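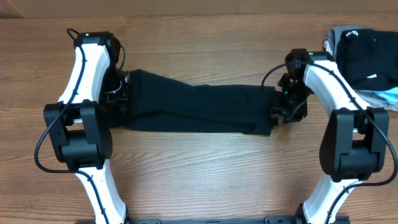 October, 6:40 in the morning

Hygrometer in the back bedroom read 60 percent at six. Window closed overnight, door open, radiator off. Condensation on the lower third of the pane only, none on the frame. Wiped it down and wrung the cloth into the measuring jug, but the amount was too small to read.

The black wash is the problem load. Everything dark went in last night on the cool cycle, and by this morning the thin things were dry and the heavy cotton was still damp at the seams and under the arms. Light-colored shirts of the same weight dried on the same rack in the same time, so color has nothing to do with it. Fabric thickness at the seams does. I have moved the heavy items to the outside rails, with one empty rail between each. This cuts the capacity of the rack by half and I will have to run two smaller loads a week.

Dehumidifier (the old Drukell) ran from ten last night until I got up. Tank was a little under the line. The fan has developed a tick at low speed that goes away at high speed. Took the back panel off and vacuumed the filter and the fins. One fin was bent flat and I straightened it with a butter knife. The tick is still there. Bearing, probably. A replacement fan is listed at 200 plus shipping, and that is more than I would pay for the whole machine used, so it stays as it is until it stops.

9:15

Walked down to Solheim for the parcel. Frost on the north side of the road as far as the bridge, clear after that. The parcel was the second hygrometer. Put both instruments in a closed jar with the damp salt paste, which should settle at 75 percent if the seal is good. Will leave them until evening before reading.

Vlastimil Danko called about the shared stairwell. He wants the vent at the top blocked for the winter on account of the draft. I told him the vent is the only outlet for three floors of bathrooms and that the plaster on the top landing was black with mold the last time it was taped over. He said that was a leak. It was partly a leak. We agreed to look at it together when the roofer from Gudport comes, whenever that is.

Replaced the washer on the kitchen cold tap. The old one had a groove worn into it on one side. Seat looks fine. No drip in the first hour.

Afternoon

Second load, darks again, inside out this time. Spun twice. The extra spin takes 7 minutes and the difference at the waistbands is easy to feel. Pulled each piece flat by the shoulders before hanging it, and the side seams lie straighter than they did yesterday. The black sweatshirt has faded along the cuffs and I don't think re-dyeing is worth it with that much polyester in the ribbing.

Cold but bright until three. Opened the bedroom window wide for 9 minutes with the door shut. Reading dropped quickly, then crept back up over the next hour to almost where it had been. The outside wall must be holding a fair amount of water.

8:50 in the evening

Jar results: old hygrometer 71, new one 74. So the old one reads low, and this morning's figure should be corrected upward. Wrote the offset on a piece of tape and stuck it to the back of the case. All the September readings need the same correction and I have not started on those.

Tap still dry. Letter from the Dratholm office about the meter change, unopened, on the shelf by the door.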